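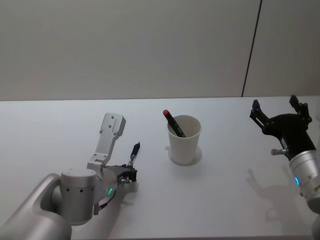
5 Pen and cup routine (two-arm check)

5.1 Purpose

The pen and cup routine confirms that both arms of the Fomum bench kit share a common table reference and that the grippers open and close at the programmed positions. Run it after first installation, after either arm has been unbolted, and after any change of finger plates. It does not replace the joint calibration in Section 4.

The routine is supplied with the Bultden controller as program 11. Do not edit the supplied copy. Save it under a new name if you need a modified version.

5.2 What you need

One plain paper cup with a rolled rim
One capped pen
The table template from the accessory envelope
The 2 mm hex key
The handheld pendant, with the enabling switch connected

A ceramic mug may be used for later exercises. For this check use paper, which will give way if a finger is set too low.

5.3 Preparing the table

1. Clear the tabletop of tools, cables and packaging. Wipe it with a dry cloth.

2. Lay the template flat with its long edge against the rear edge of the table. Mark the cup position lightly in pencil, then remove the template. The routine must not be run with the template in place, as the paper can lift and catch on a finger.

3. Stand the cup upright on the mark. Put the pen in the cup, cap end up. The pen will lean against the rim. Turn the cup until the pen leans to the left as seen from the operator's side.

4. Check that the room lighting is even. Shadows from the arms will fall across the tabletop and are normal. Direct sunlight on the cup is not acceptable if the optional vision module is fitted.

NOTE: If the cup tips over when the pen is inserted, use a shorter pen. Do not weigh the cup down.

5.4 Checking the arms before motion

CAUTION: Keep hands, sleeves and lanyards out of the shared work area whenever the controller is energized. The two arms can close on each other as well as on the operator.

1. With the controller off, check each finger screw with the hex key. Screws should be snug. Do not use thread-locking compound on the finger plates.

2. Move each gripper through its travel by hand, using the manual release described in Section 3. Travel should be smooth, with no grinding.

3. Switch on the controller and wait for start-up to finish. The pendant displays READY L and READY R. If only one side reports, see 5.7.

4. Set the speed override to its lowest value. Leave it there for the first full cycle.

5.5 Running the routine

1. Select program 11 on the pendant and press LOAD.

2. Hold the enabling switch in its middle position and press STEP. Both arms move to their approach positions, one on each side of the cup.

3. Compare the height of the right gripper with the rim of the cup. They should be at a similar level. If the gripper is visibly lower, release the enabling switch and go to 5.6.

4. Press STEP again. The right arm advances and stops short of the pen with its fingers open.

5. Press STEP to close the fingers on the pen. The pen should be held without bending and without dragging the cup across the table.

6. Press STEP to lift. The arm raises the pen clear of the rim and pauses. Look for slip at the fingers.

7. Press STEP to return the pen and open the fingers.

8. Repeat from step 2 in continuous mode, still at low speed. Two clean cycles in a row are a pass.

5.6 Correcting the approach height

1. Open SETTINGS, then TABLE, then HEIGHT OFFSET.

2. Adjust in the smallest increment offered. The factory value is 390 and suits the Amholm table. Other tables will need a different value.

3. Save, then start again at 5.5, step 1. The offset is not applied to a program that is already loaded.

5.7 Faults

Only one arm reports READY: Power down and reseat the arm cable at the controller end.

Fingers close beside the pen: The cup is off its mark, or the pen is leaning the wrong way. Reset both.

Cup moves when the pen is lifted: Check that the cap is not catching under the rim. Replace the cup if the rim is crushed.

Gripper stops before closing: The force limit is set too low for the pen. Raise it by one level only.

Record the result on the commissioning sheet and keep the sheet with the controller. Kits bought through Lachance include a follow-up check by telephone. Ask for Keegan Bélanger and have the completed sheet at hand.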